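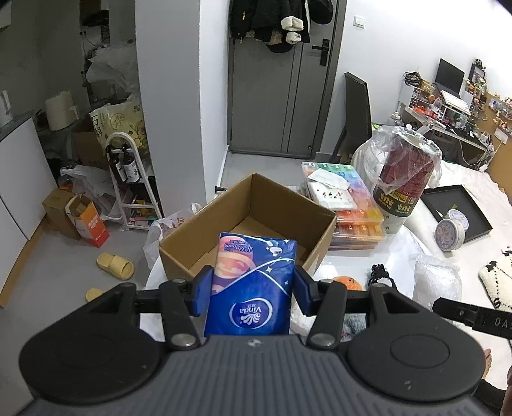

A pack of Vinda tissues and a cardboard box.

Letters for the Flirden prisoners

Many of you have asked after the families in Flirden, where 20 teachers are still being held without charge after the April school protests, and I'm glad to say we have had word at last. Indira Chettiar, who speaks for the families, was allowed a short visit and found them tired but in good heart (and very keen for news of home!).

Our petition asking for an independent observer at the hearings now has 3553 names on it, 375 of them from Drirkgate alone, which is a lovely turnout for a town that size. Manikandan Annamalai will hand it in at the ministry, and he'd dearly like to take 400 letters along with it. Do keep yours short and friendly, please, and leave politics out of it, as every page is read before it's passed on. Letters should reach us by 24/08/2025.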